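Kedska Community Kitchen and Repair Room
Progress report to the Nechyporuk Fund
3/10/25
From: Siamak Rashti

Ustyna, as promised, short version first. Full accounts to follow once the bookkeeper is back.

Where we are

Lunches running again after the August shutdown. Boiler replaced, paid from the reserve line as agreed by email. 1,453 meals served since the grant began, which is ahead of the plan but only just — August did us no favours. Take-home portions not in that figure, we only started logging them properly last month.

Cooking course: 18 people signed up, two dropped out (shift changes, both want a place next time). Sessions now start at half past five instead of six so people can catch the last Banarari bus. Should have done that from the start.

Repair evenings going well. Mostly lamps, kettles, trouser zips. One accordion, still with us.

Money

Underspent on travel, overspent on gas. The supplier moved us to a new tarrif and the letter went to the old address. I've queried it. If they don't backdate, we will need to move £651 from travel to utilities. Please treat this as the formal request, or tell me if you need it on the form.

Food costs steady. Juminau are still giving us the bread at cost and have said they'll carry on until spring. Nothing in writing yet, chasing.

Problems

The extractor fan. Passed its inspection but it's loud, and the teacher has to shout over it. One quote in, waiting on a second.

Storage. Dry goods are in the corridor again, the fire officer has been polite about it so far. Shelving is ordered for the back store, delivery date has slipped twice.

Staffing — we lost our Saturday-type cover person to a full-time job (good for her, bad for us). Advert is up. Four replies, one intervew done.

Feedback

We put out slips after the lunches and got 56 back. Most wanted more vegetarian options and bigger print on the menu. Menu print is sorted. Vegetarian is now one of the two hot dishes every lunch, it was every other before. A few people asked for quieter music. We don't play music, so I think that's the fan again.

Furniture and surfaces

Tabletops are light wood, glossy, easy enough to wipe down. Fine scratches and the odd brownish patch. Not asking for anything here, refinishing can wait till next year's budget.
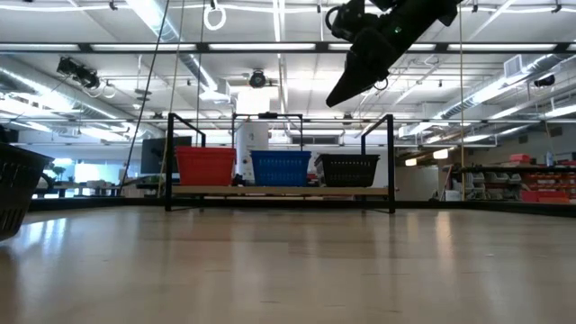 Next quarter

Second cooking course, same length, bigger waiting list.
Shelving in, corridor cleared.
Fan decision once the second quote arrives.
Written agreement with Juminau.
Hire cover.

Need from you: a yes or no on the £651, and whether the visit is still on. Any lunchtime suits, but tell us the numbers so we cook enough.

Siamak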